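Chapter 4
Skin Creams and the Water Inside Them

Åsmund Eklund

A hand cream is mostly water. Many students are surprised by this when they read a label for the first time, for water stands at the front of the list and the oils come only after it. In this chapter we look at how water and oil are kept together in one jar, and what happens to the skin when we put them on it.
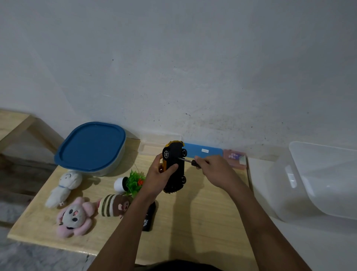
Reading time: 2 minutes

Oil and water separate when they are left alone. To hold them together, the maker adds an emulsifier. One end of its molecule likes water and the other end likes oil, so it settles at the border between the two. The small workshop Vanags in Tramville stirs its cream in batches of 400 liters, and a batch that is cooled too fast will become grainy.

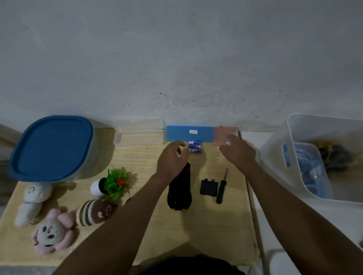 The order of work is also important. The oil part and the water part are warmed separately, then joined, and the perfume is added last, when the mixture is cool enough. Glycerin goes in with the water. It draws moisture to the outer layer of the skin, and the oils slow down its loss.

Before you read section 4.1, please find a cream at home and copy its first five ingredients. You will need this list for the exercise on the Firkari lotion.
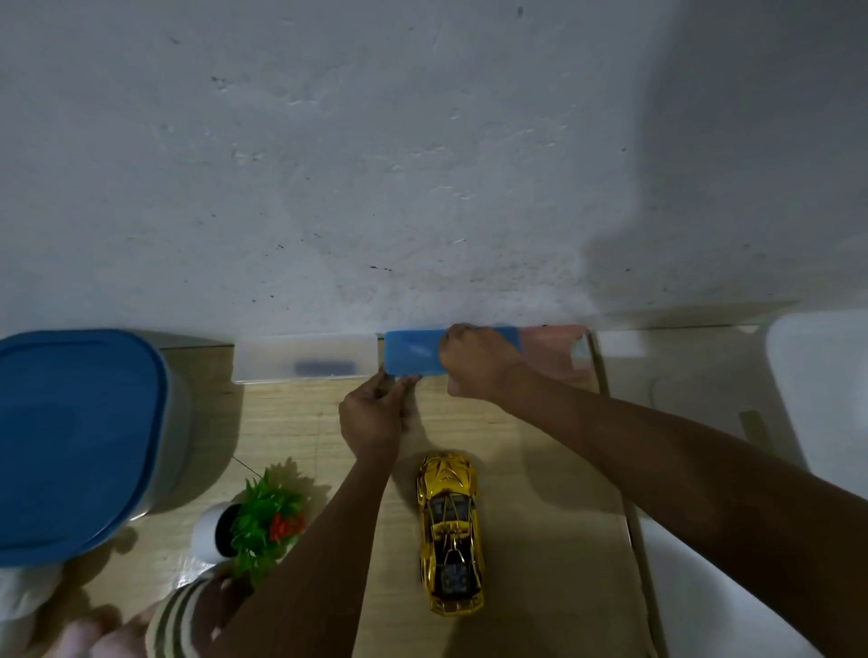

Fig. 4.3. Storage containers along a wall.

4.1 Two kinds of emulsion

We say "oil in water" when small drops of oil are spread in water. Such creams feel light and wash off easily.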